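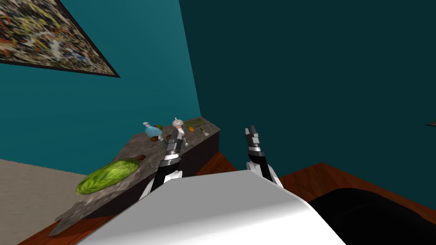

Abstract painting on the teal wall, above the stone-textured counter.

Home | Notebook | Methods | Archive | Contact
Print | E-mail

January, 09:40
Entered by Petronella Naidoo

Mordant trials, wool skeins, second series. The Starkdale fleece was scoured on arrival and divided into skeins of 71 g each. Two baths were prepared, one with alum alone and one with alum and cream of tartar. Each bath was raised slowly to 80 degrees and held there for an hour.

Madder was weighed at 118 g and soaked overnight in 2000 ml of soft water. Mr Mabaso reported a brown cast in the first series and attributed it to overheating. The dye bath was accordingly kept below 65 degrees throughout — the small thermometer reads high and should not be used until it has been checked.

Results at 14:15. Skeins from the alum bath gave an even brick red. Skeins from the mixed bath were clearer and more orange, with some streaking near the ties. Ties are to be loosened in the next series. The exhaust bath produced a pale coral on 400 g of unsorted wool, which Ms Mthembu has requested for the weaving course.

Samples have been labelled and placed in the window for the light test, half of each card covered. Ms Softić will read the cards at the end of the month.

Outstanding: order alum; repeat the mixed bath with looser ties; enter the weld figures from the previous series.

Print | E-mail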